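How to Pack a Sea Kayak for a Two-Night Trip

Packing a kayak is slower than packing a backpack the first few times. The hatches are small, the spaces behind them are oddly shaped, and the boat handles differently depending on where the weight ends up. After a couple of trips it takes me under half an hour. The first time it took most of a morning, and I still left a bag of food on the beach.

The instructions below are for a hard-shell sea kayak with two bulkheads, a front hatch and a rear hatch. Mine also has a small day hatch behind the seat. If yours doesn't, put those items in a deck bag or behind the seat in a clipped-in dry bag.

What you need

Small dry bags, more than you think. Two or three big ones won't go through the hatches.
One or two long tapered dry bags for the bow and stern
A mesh tote or an old duffel for carrying everything from the car to the water
Water containers, soft or hard
A sponge and a bilge pump
A marker and some tape for labels
A large trash bag for wet gear on the way home

Do a practice pack at home

Put the boat on grass or on foam blocks and pack it in the yard the day before. You will find out right away that the cook pot doesn't fit through the front hatch. Better to find that out beside the garage than at the Botau landing with the tide dropping.

Before anything goes in, open both hatches and check the seals. Run a finger around the rim and wipe out the sand. Look for cracks in the rubber covers, mostly on the underside where the lip folds. Then feel along the bulkheads from inside the cockpit. If the sealant has pulled away anywhere, fix it and let it cure before the trip.

Sort by weight

Lay everything out on the ground and make three piles: heavy, medium and light. Don't guess. Pick each thing up.

Heavy is water, food in cans or jars, the stove, fuel, and usually the tent poles and stakes.
Medium is the tent body, clothes, most dry food, and the cook kit.
Light is the sleeping bag, the pad, the pillow if you bring one, and spare layers.

The heavy pile goes closest to the cockpit and lowest in the boat. The light pile goes out to the ends. A kayak with weight in the tips is slow to turn and plows into waves when it should ride over them.

Break it into small bags

A single big bag of clothes wastes space. The same clothes in three small bags will fit around the skeg box and into the corners. Don't fill any bag all the way. Leave it a little slack so it can change shape, kneel on it to push the air out, roll the top at least three times, and clip it.

Label the bags. I write on a strip of tape - DINNER 1, DINNER 2, SLEEP, DRY SOCKS - and stick it near the roll. Colored bags work too if you can remember which color is which, and I can't.

Load the ends first

Carry the empty boat to the water's edge and set it down parallel to the shore, a few feet above the waterline. Carry the gear down separately. A loaded plastic kayak is miserable to lift, and lifting a loaded fiberglass one by the ends can crack it.

Start with the bow. Push the tapered bag in narrow end first, as far as your arm reaches. If it stops short, use the paddle handle to nudge it, gently. Tie a short cord to the roll before you push it in so you can pull it out again at camp. The sleeping bag goes in the bow on my boat, and the pad in the stern beside the skeg box.

Work back toward the cockpit with the medium bags. Fill the gaps with odd things: sandals, a mug, a rolled towel. Fuel goes in the opposite hatch from the food, upright if possible, in its own sealed bag.

Put the heavy things in last

Water is the heaviest thing you will carry on most trips. I plan on a gallon per person per day and carry it in several containers, never one. If one leaks you still have the rest, and you can shift the others around to level the boat. There is a tap at the Bollent campsite from May to September, but it has been off when I needed it, so I bring the full amount anyway.

Set the water against the bulkhead, half in front and half behind. Put it on the floor of the hull, along the centerline. Wedge soft bags on both sides so it can't slide. A container that rolls to one side during a crossing will have you leaning the other way for hours.

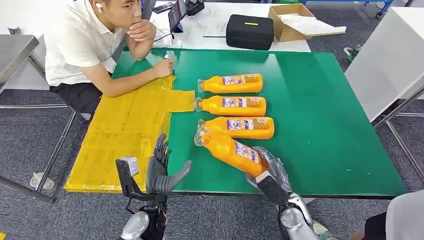

Food comes next. Lunch for the first day should not go in a main hatch at all, because you may not want to land to get it. Put it in the day hatch with snacks, sunscreen, a hat, a small first aid kit and a dry layer. Keep one drinking bottle in the cockpit or under the front deck bungees where you can reach it with your spray skirt on.

Keep the deck clear

The deck should hold a chart, a compass, a spare paddle and the pump. That's all I put there. Anything tall catches the wind, and anything loose will be gone the first time a wave comes over. The spare paddle goes on the back deck, or on the front if you can reach it more easily there.

My deck bag is an old Akande with a bad zipper. It holds a headlamp and a whistle, and I don't trust it with anything that has to stay dry. The phone and the radio go in my life jacket pockets, each in its own case, so they stay with me if the boat doesn't.

Check the trim

Float the boat in knee-deep water before you get in. Step back and look at it from the side. The bow and stern should sit about level. A little heavy in the stern is fine, and helps if you expect a following wind. If the bow is down, move one water container from front to back and look again.

Then look from behind. If it leans to one side, something heavy is off the centerline. Take the time to open the hatch and fix it. It won't get better on the water.

Get in, paddle out 50 yards and turn around both ways. The boat will feel slower and more stable than usual. It takes longer to stop, too, so give yourself more room near docks and other boats. If one turn is much harder than the other, check the skeg first and the packing second.

Close everything

Press the rubber covers down all the way around with the heel of your hand. It is easy to miss the side facing away from you. If your hatches have straps, buckle them and tuck in the ends. Tug each cover once before you leave the beach.

On a long crossing, like the one to Gindach, I land or raft up with another boat partway if I can and check the covers again.

At camp

Unload the boat before you move it. Use the mesh tote and make several short trips. Pull the boat well above the high tide line, tie it to something solid, and put the hatch covers back on so nothing crawls in overnight. Food goes wherever the campsite rules tell you to put it. Raccoons can open some hatches, and they will chew on the ones they can't.

Take a minute to notice what you never touched. I carried the same folding saw for two seasons before I left it home.

Packing for the trip back

The load is lighter going home and people get careless with it. With most of the water and food gone, the weight near the cockpit is gone too, and the ends can end up heavier than the middle. Move the tent and the stove close to the bulkheads to make up for it. If the forecast is windy and the boat feels too high, fill one or two of the empty containers with sea water and put them back where they were. Mark them so you don't drink from them.

Wet gear goes in the trash bag, in the rear hatch, on top. Rinse everything with fresh water at home, leave the hatch covers off until the inside is dry, and store the dry bags unrolled.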